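The Washing-Up School

Second cell on the left, Tellico's unit at the back of the Vondby trading estate. Two arms, a marbled worktop, crockery. No tap, no sink. The job today is dishes – stacking them, unstacking them, putting them in the tray and taking them out again – and every go is saved so a learning system can copy it later.

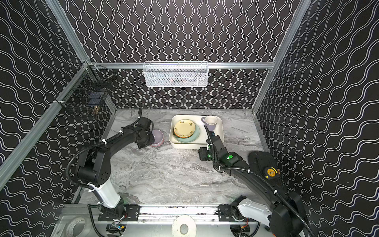
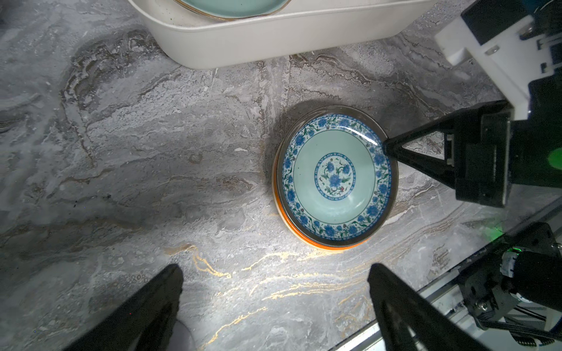 Plates, two arms, over and over.

How does a robot learn to stack plates from this?
It copies. A person steers the arms through the job, the system stores what the cameras saw next to how each joint moved, and training looks for the link between the two. Given enough goes, it can make a fair guess at the next move when the plates are somewhere new.

Enough goes is the sticking point. The project is called Botia and it started in February with a target that keeps moving. When I visited, the count for dishes stood at 2,646 recorded goes, of which 2,419 were fit to use. The rest binned. Dropped frames, mostly, or an operator who sneezed, or a start position that got saved twice by mistake.

A go lasts under a minute. Then the reset, which takes longer than you'd think. Different plate on top, bowl moved, mug turned round. The resets are the dull part and also the part everyone here argues about. Shuffle too little and the system learns one table by heart. Shuffle too much and the operators get slow and clumsy, and the system picks that up aswell. It copies hesitation beautifully.

Good shift is 115 goes. Bad shift, don't ask. Hands get tired before heads do, one operator told me, and you can see it in the playback – the grip closes a touch early, the plate goes down with a knock. Those runs aren't thrown out. They get a tag. The firm that trains on them, Benmoussa, wants the scruffy ones too, as long as they're marked, because a robot that has only ever seen neat work has no idea what to do after a fumble.

So some fumbles are done on purpose. Miss the rim, back off, try again. Operators hate it at first, it feels like cheating. By the second week they have favourites.

What's it all for? Canteens, says Tellico, then maybe care homes. No date on either. The last test I watched, the arms ran on their own with no one steering and got a plate into the tray, then waited a long while over the next one. Somebody wrote the number down and went to do another reset. Cutlery is next on the list, and their not looking forward to it.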